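How Plastic Parts Snap Together

Look around your room for things made of plastic. You might find a pencil case, a lunch box, a toy or the cover of a battery compartment. Many of these are made of two or more parts that hold together without glue or screws. They use something called a snap fit.

What is a snap fit?

A snap fit is a way of joining two parts by pushing them together. One part has a small bump or hook. The other part has a matching hole, groove or edge. When you push, the plastic bends a tiny bit to let the bump go past. Then it springs back to its first shape, and the bump is held in place. The click you hear is the plastic springing back.

This works because plastic is springy. Glass would crack if you tried to bend it like that. Soft clay would bend, but it would stay bent. Many plastics are in the middle. They can bend a little and return.

Where do the parts come from?

Most hard plastic parts start out as small pellets, about the size of grains of rice. A machine melts the pellets and pushes the hot plastic into a metal mold. A mold is like a very strong ice cube tray. The plastic fills the empty space inside, cools down and gets hard. Then the mold opens and the part drops out.

Siu-fong Chuang designs molds at a company called Jarkuler. One mold she worked on makes 700 caps in an hour. She made 5 different versions of that cap before she was happy with it. The first one was so tight that children could not pull it off. The second one fell off when the bottle was tipped over. The bump that holds the cap on is thinner than a fingernail, and changing it by the width of a hair made a big difference.

Seams and lines

If you look closely at a plastic object, you can often find a thin line running around it. This is called a seam. Sometimes it shows where the two halves of the mold met. Sometimes it shows where two separate pieces were joined. You can feel some seams with your fingertip, even when they are hard to see.

Caps and bodies

When an object has a big part and a small part, the big part is often called the body. The small part that closes it or covers one end is called the cap. The end of the body where the cap goes is usually narrower than the rest — people call this the neck, just like the neck of a bottle.

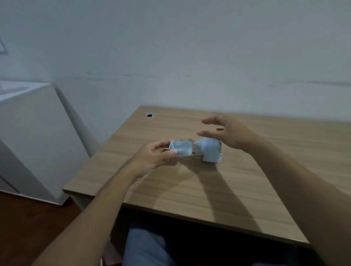

To put a cap on a neck, the two have to be lined up. If the cap is tilted, one side goes on first and the other side gets stuck. Pushing harder does not help and can damage the plastic. It is better to take the cap off, straighten it and try again. Some caps only fit one way around. Check the shape of the opening before you push.

Try it yourself

Find a marker with a cap. Pull the cap off slowly and feel for the moment when it lets go. Look inside for a ring or small bumps. Now put the cap back on and listen for the click. Try it with a different marker and see which one needs a stronger push.

Words to know

Mold: a hollow shape that melted plastic is pushed into.
Pellet: a small, hard piece of plastic, ready to be melted.
Seam: a line where two parts or two halves meet.
Snap fit: a joint that holds because plastic bends and springs back.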